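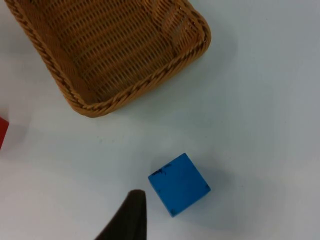

Progress report, February
Sorting and tidy-up activity sets, Brustcombe play library
Prepared by Jarosław Adamczyk

Summary

The grant pays for tabletop sorting sets that families can borrow and use at home. Each set has a woven basket, a handful of small objects in plain colors, and one sheet of instructions. By the end of the month we had 16 sets ready to lend. The target in the application was the same number, but it was due in January, so we are 4 weeks behind on that item and level on the others.

Baskets

We moved from the fabric bins in the first plan to woven baskets with a braided rim. The fabric bins from Movel folded in on themselves when a child leaned on them, and two came back with split seams. The Onska baskets cost a little more per piece. They keep their shape, and small hands can get hold of the rim. The weave has gaps, which means crumbs and grit fall through onto the table, so parents have been asked to shake the basket out before returning it.

One problem remains. Three of the baskets in the first delivery had loose ends of strand on the inside. We trimmed them and taped over the cut ends, but the tape does not hold for long. Onska has agreed to replace them.

Objects

The cubes are the most used pieces. Blue ones go missing more than any other color, and we have ordered spares from Lūse. All the pieces in the current sets are too large to fit in the choke tester, and we will check the spares the same way when they arrive.

Work surface

We replaced the patterned table covers in the borrowing room with a plain pale top. Staff found that children lost track of the smaller pieces against the old pattern.
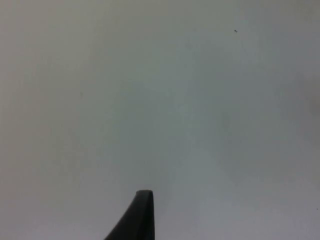

The new top does show smudges, and it needs wiping after each group. That adds a few minutes at the end of a session — we have put it on the closing list.

Spending

Baskets and objects are within budget. The table top went over by a small amount, which we covered from the printing line. Printing will be lower than planned now that the instructions fit on one sheet.

Next period

We plan to put together 6 more sets, replace the faulty baskets, and collect the return cards from the first borrowers. A Polish version of the instruction sheet is drafted and needs a second reader.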